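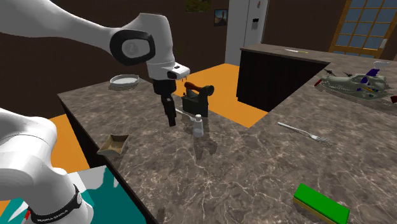
Skript zur zweiten Einheit: Wie man ein Rezept schreibt, das andere nachkochen können

Hallo zusammen, ich hab euch aufgeschrieben, was beim letzten Mal an der Tafel stand, plus ein paar Sachen, die mir erst auf dem Heimweg eingefallen sind (wie immer!).

Fangen wir mit der Zutatenliste an. Sie steht in der Reihenfolge, in der die Zutaten gebraucht werden. Ich weiß, viele von euch sortieren nach Menge, das sieht ja auch ordentlich aus, aber beim Kochen sucht man dann ständig. Und bitte: "2 Zwiebeln, fein gewürfelt" ist etwas anderes als "2 fein gewürfelte Zwiebeln, angeschwitzt". Was am Herd passiert, gehört in den Text.

Dann die Verben. Ich habe eure Linsensuppen gelesen und fast 88 Mal das Wort "geben" angestrichen. In den Topf geben, dazugeben, hineingeben … Probiert mal rühren, streuen, gießen, unterheben, da sieht man gleich die Hand dazu.
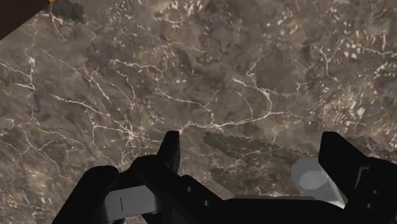
Zeitangaben sind auch so ein Thema. "6 Minuten braten" hilft mir auf meinem alten Herd wenig, "braten, bis die Ränder braun werden, etwa 6 Minuten" hilft mir sehr. Erst das Zeichen, dann die Uhr. Bei Teigen gilt das doppelt, die halten sich sowieso an nichts.

Zur Portionsangabe: Schreibt dazu, ob vier Leute davon satt werden oder ob es eine Vorspeise ist. Ich bin da selbst schon böse reingefallen, mit Gästen.
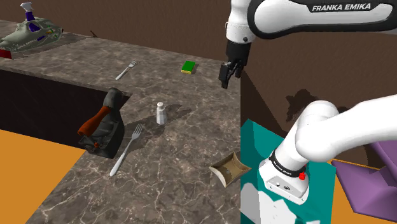
Von Ihrer Kursleitung Appiah | Schreibwerkstatt Lotport | 27. April 2025

Aufgabe bis Mai: Nehmt ein Rezept aus der Familie, gern eins mit "Mehl nach Gefühl", und schreibt es so um, dass jemand Fremdes es kochen kann. Höchstens eine Seite. Wer mag, liest seinen Text in der Gruppe vor, die anderen notieren jede Stelle, an der sie nachfragen müssten.

Die Blätter bitte gelocht mitbringen, der Ordner steht im Raum Giva.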